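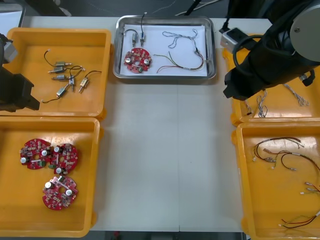 Kitting layout: motors upper left, round boards lower left, lined steel tray at top center.

gulen_bench
Parts are sorted by type, one type per bin, and the kit gets built in the steel tray. The run is 2280 kits for the Drellton order. My problem is lead wires. The motors tangle in the bin and I lose more than 12 seconds a kit pulling them apart. Do I need dividers?

Rakov
Dividers help with motors. I'd worry about the solenoids first.

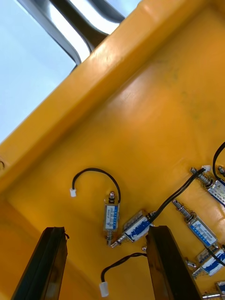 Plungers and connectors share one floor, so a connector can hook a spring when you lift. Two labels are already scuffed. I'd fold each lead pair back and put a twist tie on it.

nugroho77
Disagree on ties. That adds a step at both ends. Fewer parts per bin does the same job. We went from 27 down to 14 and tangles mostly stopped.

Rakov
You also refill twice as often.

nugroho77
Refilling is quick. Untangling isn't.

gulen_bench
Motors are at six per bin now and they still catch. 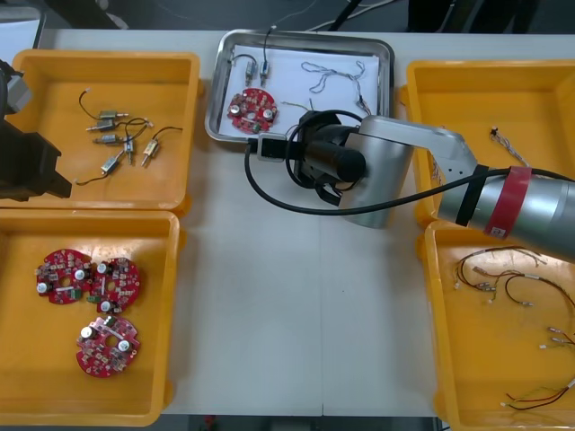
There's open table down the middle, so I could move the tray closer and shorten the reach, but that does nothing for the wires.

nugroho77
At six, fine, use dividers. Keep them lower than the rim. And change the paper in the tray when it creases, boards snag on it.

Rakov
Still say ties for the solenoids.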